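9 November 2020

Ornari waterfront walk, audio guide, second draft

Cut the opening again. It ran 108 seconds before the visitor was told which way to face. New version starts at the ferry steps, says "turn left, keep the water on your right," and only then gets into the history. Read it aloud at walking pace and it ends just short of the old customs house.

Stop 4 (the fish hall) still too long. The bit on the hall's roof can go into the printed leaflet.

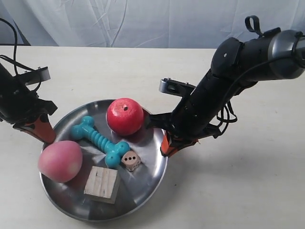 Distance from the steps to the lighthouse is 600 m by the Toma map. The Pesier leaflet leaves out the detour past the boatyard, so don't copy its walking time. The boatyard gate was shut when I walked it in May. Need to check whether the public path goes through in winter or whether we send people up to the road.

Vuvix files: 9 tracks loaded, 2 play in the wrong order on the older handsets. Renamed them with leading zeros. Not tested yet.

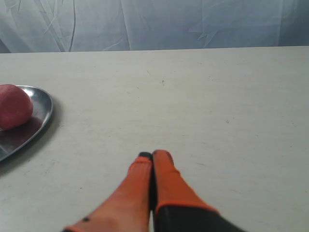 Lenuța Ursu thinks the lighthouse story should come at the bench before it, as the wind at the point makes it hard to hear anything. She would also drop the music there. Agreed on the bench. Music stays in for now, at a lower level.

Marked the bench on the route sheet as stop 8. The old stop 8 becomes 8b until the numbers are settled.
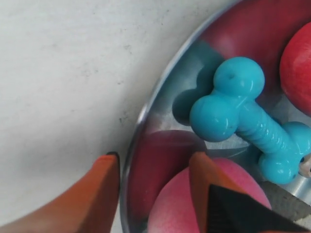 TO DO

- Ask the harbor office about the boatyard path
- Re-record stop 4, shorter
- Check the spelling of street names against the signs
- Play all tracks through on an old handset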